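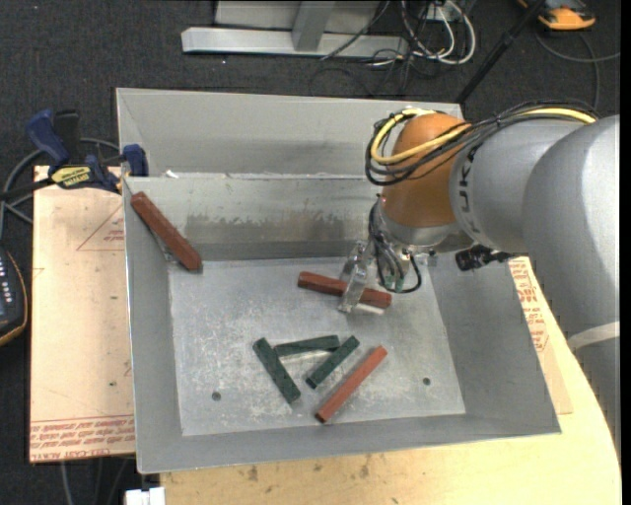 Search Search this site

Keerthana Pai bought her robot arm secondhand, and it has lived in the Kirkport shared workshop since June. Its job is sorting blocks by color.

"I told my sister it was a six-month project," she says. "She asked which six months."

The arm has made 3,247 picks so far, 734 of them on nothing at all. Pai blames the sloping sides of the bin — a block that leans on a wall is "basically on vacation."

Would she buy a proper feeder? "For 2,000 dollars I'll sort them by hand."

Contact | © Druvcombe | Back to top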